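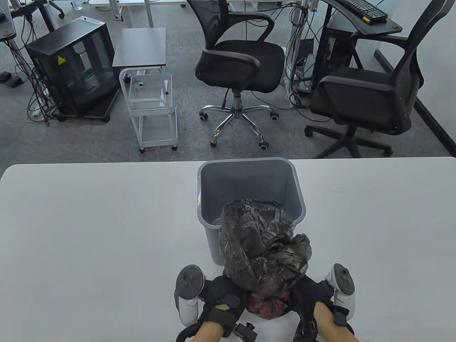
Fendard glove kit: frequently asked questions

What is in the kit?
Two fabric gloves with straps, two wrist mounts, the brackets and one cable set. Controllers are sold separately.

Who is it for?
Teams that record hand work to train robots. Most customers start with household jobs such as changing a bin liner or folding towels.

Can I record with thin plastic bags?
Yes. Bags are harder than boxes or cups, so plan on more takes. Our starter task list has 60 jobs, and four of them use trash bags.

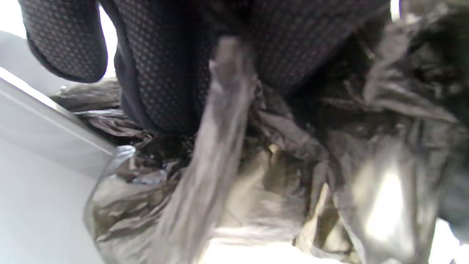
Slow down when you pull on a bag. Fast pulls blur in the close-up view, and those takes may need to be recorded again.

Do the gloves come in sizes?
Small, medium and large. Measure around your knuckles before you order. In millimeters, 243 and up is a large.

Can I wash them?
By hand, in cold water. Take off the mounts and brackets first.

How much storage comes with the Samonte plan?
400 GB. You can add more from your account page at any time.

Does it work with Pemunlow software?
Export only. Live view is planned for April.

Who do I contact about a broken bracket?
Write to Udside support, attention Édgar Paucar. Include your order number. Replacement brackets ship without the glove.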